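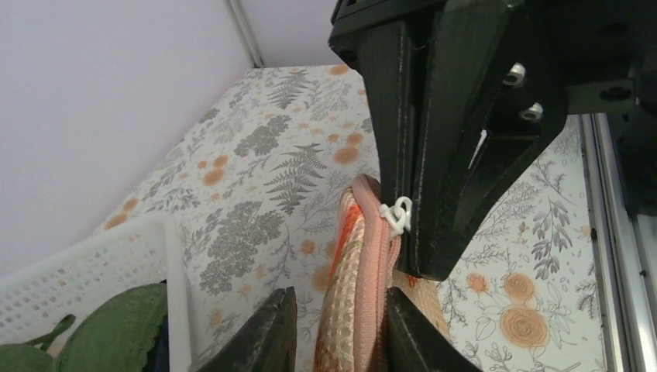 Fabric item with pink edging and white loop, white basket to the left.

Workdale Sharing Room
Soft storage check: pouches, baskets and sorting table
Date: August 21, 2024
Form 397, filled in at the table
Last full check: February

1. Table and surroundings

Table cover lies flat, no folds to catch on: OK
Comment: The botanical print is a joy to work on, and pale fabric is easy to pick out against it. Please keep this cover!

Table steady when leaned on: OK

Floor clear between table and shelves: FIX
Comment: Two flattened cartons from the Plornuddale delivery were leaning on the shelf leg. Moved to recycling while I was there, but mark it again next time so we see if it keeps happening.

2. Baskets

Rims smooth, no splits or sharp spots: OK
Comment: Ran a cloth along every rim and it didn't snag once. So much better than the old wire ones.

Nothing piled above the rim: OK

3. Pouches, outside

Edging stitched down all the way: OK
Comment: Checked both long sides and the curves. The curves are where the stitching gave out on the Hedness batch, so go slowly there.

Loops and pulls knotted tight: OK, WATCH
Comment: Tug each one firmly. One knot felt a bit softer than I'd like. It held, and I retied it anyway. A loose loop is small enough for a toddler to swallow.

Mesh free of holes and pulled threads: OK
Comment: Press the pouch from the back with your palm and look across it — a pulled thread shows up as a little ridge.

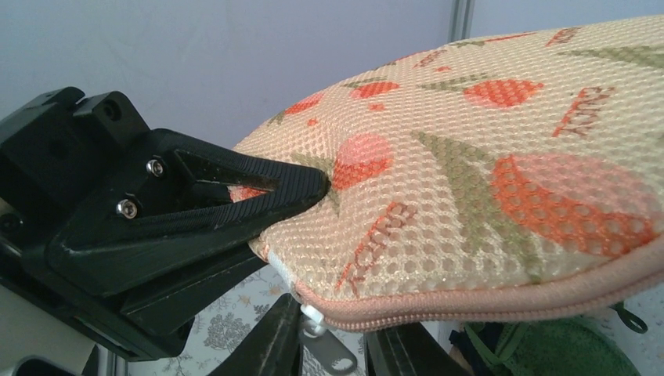 Do the printed side and the plain parts both, because a bold print can hide a small tear. I love the orange and green ones for the kids' shelf, and they are easy to spot from the door when someone brings back a mixed bag.

4. Pouches, zippers and inside

Zipper runs full length without sticking: OK
Comment: Three passes each. One needed a rub of candle wax and now glides beautifully.

Seams inside not frayed: OK

No pins, coins, batteries or medicine left inside: FIX
Comment: Found a safety pin and a hair clip. Both in the Karpenko tin on the counter.

Clean, no damp smell: OK
Comment: Wash cool, in a net bag, hang to dry. Warm water at 40 is too much for the soft edging.

5. Follow-up

Swap the retied loop for new cord
Recheck the shelf leg area
Order more candle stubs

Overall: pass with two fixes. Really pleased with how well these are holding up — keep using them!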